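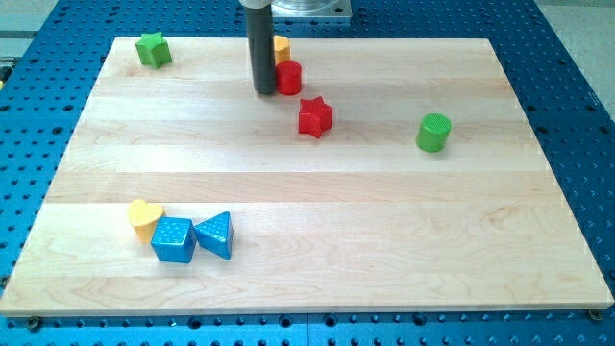
Right, my sister asked me over tea when she can buy a robot that puts the kids' toys away, and I gave her such a long and boring answer that she went and did the washing up. So you lot are getting it instead. Thread!

Short answer: not yet, not the way she means it. Longer answer: bits of it, sort of, and the bits are more interesting than I expected when I started reading about all this in April.

For anyone new, I do the stockroom at Disport, which is a toy library. Families borrow a box, bring it back, and I check it, wipe it, make it up again and put it on the shelf. We've got 653 boxes on the books. I have Opinions about shape sorters.

People hear "robot tidies toys" and picture a hand picking things up. Loads of the research starts with something far plainer, a round stick and some blocks on a board. No fingers at all. It can nudge things along and that's your lot.

And I scoffed at that, I did. Then I tried it at the kitchen table with a wooden spoon handle, one hand behind my back. Try it! Get a star from one side of a chopping board to the other and have it stop where you want. The thing spins. You push on a point and off it goes round like a revolving door.

Cylinders standing on end are no kinder. Push one a hair off centre and it slides off the side of your stick, so you go back and push from the other side, and now it's further away than when you began. I got quite cross with a tin of tomato purée.

But the real horror is blocks that are touching. Look at the yellow heart, the blue cube and the blue triangle all bunched up. Say you only want the cube. With fingers you'd have it out before you'd thought about it. With a stick you have to work out which way the neighbours will go, because they're coming along whether you like it or not.

The green star off by itself near the back corner is the easy one, you'd think. Loads of room. Except push it the wrong way and it's over the edge, and a stick can't pick it up off the floor for you.

That's the bit I keep trying to explain to my sister. A toddler knows to come at a thing from the far side to bring it closer. We don't remember learning it. A machine has to get that from somewhere, either someone writes it down or it's shown an awful lot of goes.

Vasilis Kos (does our shelving and van runs, used to be on a packing line) reckons I'm being soft on them. His view is that factories have had arms shifting stuff for donkey's years so what's the fuss.

Which is fair! But on his old line at Vedel every carton turned up the same way round in the same spot. The arm didn't need to care what it was looking at. If a carton came down skew-whiff, someone pressed the big button and walked over to straighten it. Vasilis was the someone.

My returns don't turn up the same way round. Last box I opened had 11 pieces that belonged to it, a sock, and half a rice cake.

So I did what I do when I'm avoiding the ironing and wrote down what one returned box involves. Open it. Tip it out. Find what's missing. Find what's there that shouldn't be. Wipe anything sticky. Look for cracks. Put it back so the lid shuts. Label. Shelf.

Then I marked each one for whether I'd trust a machine with it today, in my stockroom, with me off having a sandwich.

Tip it out: yes, fine, gravity does that. Find what's missing: I'd give it a go, cameras are good at "is there a red star in this lot" if the pieces are spread out. In a heap, less so. Spreading out the heap is a pushing job, by the way. Hello again, stick.

Wipe the sticky: no. How would it know when it's done? I use my thumb.

Look for cracks: no, and I wouldn't want it to. Little ones put these in their mouths.

Put it back so the lid shuts: ha. Some days I can't do that one.

Somebody in the replies has asked about Kjærgaard, the warehouse place out past the ring road. I had a look round there with the Jaltness small business group. Tall shelves, trolleys that drive themselves, very smart. The trolleys bring the shelf to a person and the person reaches in and takes the thing off it. I stood and watched that for ages. All that kit, and still a human arm on the end!

I'm not knocking it. I walk miles in a shift and I'd love a shelf that came to me. If you asked me what I'd buy first it'd be that, long before anything with fingers.

Second would be something to sort clean loose bits by shape while I do the wiping. We've got almost 81 odd blocks in the orphan tub and matching them up is a proper rainy afternoon job. Flat surface, good light, nothing squashy. I don't think that one's daft. I think that could come fairly soon.

What my sister wants is a different animal though. Carpet, cushions, a dog, blocks under the sofa, a child putting them back out behind you as you go. I told her 7 years. I made that up on the spot, please don't hold me to it.

She says she'll just keep using the shovel. (She's got a little plastic beach shovel and a laundry basket, it takes her two minutes.)

Anyway if anyone has a yellow heart-shaped block going spare, ours is missing from box 11 - will swap for any orphan you like, message me and I'll have a rummage.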